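About Utwood

We rent and sell round tables, and the chairs that go around them.

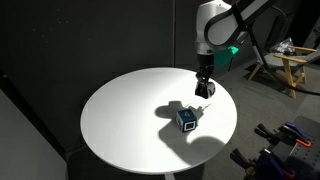 Why only round, a customer in Claddale wrote to ask, when every room she has ever lived in came with corners? It was a fair question, and it took us most of May to answer it. Our reply was that a corner is where the mail goes, and that people who own one rarely get it back. She ordered a white one on a pedestal and has not written since, so we consider the matter settled.

Utwood started in Irnport with 3 tables bought from a hotel that was closing its breakfast room. We meant to sell them. They were rented out for a christening first, then for a chess club, then for a divorce (amicable, four chairs), and by the time they came home we had a business and a van with a bad clutch. The clutch has been replaced. The van has not.

Today we keep 472 tables in the warehouse on the Claddale road. White tops are the most popular by a distance. They suit offices, waiting rooms and people who have not yet met a toddler with a marker. We will tell you how to clean one, and we will tell you again when you call back.

The armchairs are another story. We carry them with light wooden arms and a gray seat cushion, gray being the color customers choose after forty minutes with the fabric book. If you would like mustard, we have mustard. We have had the same mustard for years.

Repairs are done by the Śliwiński workshop next door, which has been fixing our pedestals since before we knew they could wobble. They don't take walk-ins. They do take cake.

Delivery is free in Irnport and Claddale on orders over $1000. Over $2000 we also carry things upstairs, within reason, and the driver decides what reason is. The showroom opens at 10 a.m. Parking is behind the building, in a lot that is, we regret to say, rectangular.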